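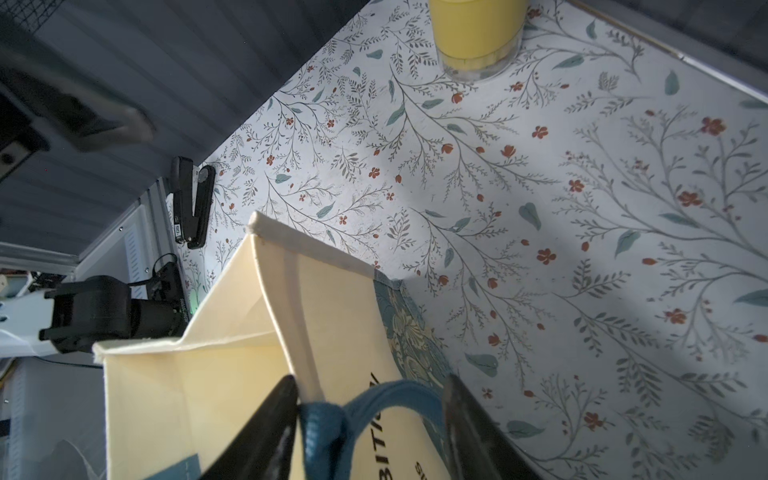
A tote bag held by its teal handle, with a glass of yellow liquid still on the table.

Good practice, or good paperwork?

July 2, 2018

The second draft of the Havix guide to shared handling benches is out for comment, and members have until the end of the month to send in their remarks. It covers small arms with two-finger grippers working on soft household goods: bags, towels, shirts, that sort of thing. It runs to 56 pages. We have read all of them, and we are less impressed than the cover letter suggests we ought to be.

Start with the section on table clearance. The draft says that "items not required by the task should be removed where practical." Anyone who has spent a week near a bench knows how that will be read. A drink is not required by the task. Neither is a roll of tape or a phone. They stay on the table anyway, and "where practical" lets everybody off. A cloth handle can swing wide when the arm lifts, and a glass of liquid near powered equipment deserves a plain rule. Ours would be one line long: no open liquids on the work surface while the arm is powered. If the liquid is part of the task, say so in the task sheet and say how much.

The part on grip checks is better, though it leans hard on a test we don't trust. Havix wants each gripper to complete 1,000 closes on a standard strap before it is signed off. Fine, but the standard strap is flat, new and laid out straight. Real straps fold over and bunch up between the fingers. A gripper can pass the flat test all day and still tell you very little about how it holds a wad of folded canvas. The people at Uibo raised this point on the first draft. The reply was that bunched fabric is "difficult to specify." No doubt it is. That seems a poor reason to test something else.

We also have doubts about the page on table coverings. The draft recommends a plain, matte surface and then allows any pattern "typical of the intended environment." Both positions can be defended. A plain surface makes it easier for people to spot a dropped part, and a busy floral print is closer to what is found in a kitchen. What we can't work out is which one a site is supposed to follow, or who checks. The Tireck shop has used plain gray for its acceptance runs and printed cloth for everything else, and writes down which was used. The guide could simply ask for that.

Cables and clamp mounts get half a page. Given how much hardware ends up fixed to table edges these days, we expected more. There is a suggested inspection every 3 months with no word on what the inspector should look at. Pull on the clamp? Read the label? Ollomden has a short checklist for this that fits on a card, and it has offered the text for free. So far it hasn't been taken up.

Then there is the cost. Havix puts the yearly burden on a small site at around 3,000 dollars, mostly staff time. We would like to see the working. The record-keeping annex alone asks for a signed entry each time the gripper fingers are changed, plus a second entry if the change is "significant," a word the draft never defines.

None of this means the guide should be dropped. The emergency stop section is clear, the wording on reach limits has improved since the first draft, and the rule on keeping hands away from closing fingers finally says "hands" instead of "extremities." We just don't think a site could pick this up and know what to do by lunchtime – and a good practice guide ought to pass that test at least.

Comments should give the section number and proposed wording. Remarks without proposed wording were set aside last time, so please write the sentence you want to see. Copies of the draft are available from the newsletter desk, and our own response will go in before the end of July.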